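# Snack packets and the wall shelf, part 2

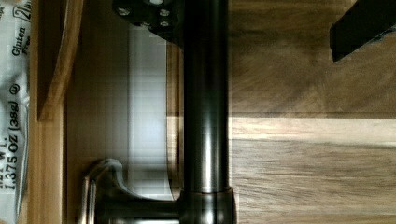
I store single-serve snacks by net weight, and after a month of doing it I have enough notes to write the method down. The shelf is a Brenia wall unit, 78 cm wide, bought secondhand and refinished in May. Each packet goes in standing on its short side with the weight facing out, and that is the only label I use. A packet marked NET WT. 1.375 OZ (38g) goes in the small group, along with anything else under 40 g. The "Gluten Free" line on the same wrapper is in small italics and hard to read at arm's length, so I sort those by hand when I unpack the shopping and don't try to find them later.

## Why weight

My first attempt was by brand. It failed within two weeks, as brands change their packet sizes and the rows stopped lining up. The second attempt was by expiration date, which works for cans but leaves packets of four different heights next to each other. The tall ones fall forward.

Weight is a fair stand-in for packet size. It isn't exact - puffed snacks take up far more room per gram than nut bars - but within one type of snack it holds well enough to set the spacing. I now have three groups:

- under 40 g
- 40 to 80 g
- everything else, lying flat

The flat group is a mess and I have stopped trying to fix it.

## Spacing and load

Loaded weight was not a concern. I put the full contents on the kitchen scale in batches and got 4,000 g, including the two jars of Seol roasted seaweed that live at the far end. The unit is rated for several times that. The limit is depth. Packets wider than the shelf lean out over the edge and get knocked when someone walks past with a bag.

I tried dividers cut from shipping cardboard. They bent after nearly 2 weeks. The Pukon wire dividers are better but leave marks in soft finishes, so I put a strip of felt under each foot. Self-adhesive felt peels in a warm kitchen. Plain felt with a thin line of wood glue has stayed put.

## Finish

The old varnish came off with 120 grit, then 180. I went over the end grain again at 240, as it takes up more oil and goes darker than the faces if left rough. Two coats of hardwax oil, with a day between them. Geum-ok Ma, who had the unit before me, used a polyurethane, and some of it is still in the back corners where the sander wouldn't reach. I've left it.

One note on wrappers: glossy film slides on a fresh oil finish. Packets that stood up fine on the old varnish slid down in the first days after I put everything back. Giving the oil a full week before loading would have avoided this.

## Cost

The Levthorpe hardware store had the oil, felt and sandpaper. With the unit itself the total on my receipts was $633, almost all of it the unit. I could have bought a plain pine shelf for much less and had the same storage.

Still to do: the lower shelf, which has tea on it and no system at all.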